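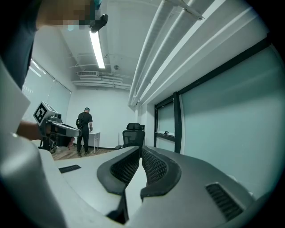 Cosmetics companies owe their customers a plain statement of what a product is and how long it may safely be kept. Too many of them still offer neither. The lipsticks sold under the Komis name carry shade names such as Courage and Quiet Resolve, yet the month in which an opened tube should be thrown away is printed beneath a folded label. Other objects manage to be clearer about themselves: a black rubber rim around a dark mesh-textured pad presents its parts openly, and a shopper may reasonably expect the same of a compact or a tube.

The position of this publication is that expiration guidance belongs on the front of the package. Runberg adopted that practice last January across 31 shades, in type large enough to be read at arm's length. Hastau has declined to follow, stating that its customers prefer an uncluttered design. We do not find that argument persuasive. A mascara kept for 7 months after opening is a matter of eye health, and a clean label is small comfort to a person with an infection.

Retailers also bear responsibility. Muñoz, which stocks 196 lip and eye products, should require clear dating from every supplier and should remove opened testers after 2 weeks. Until it does, customers should ask at the counter before they buy.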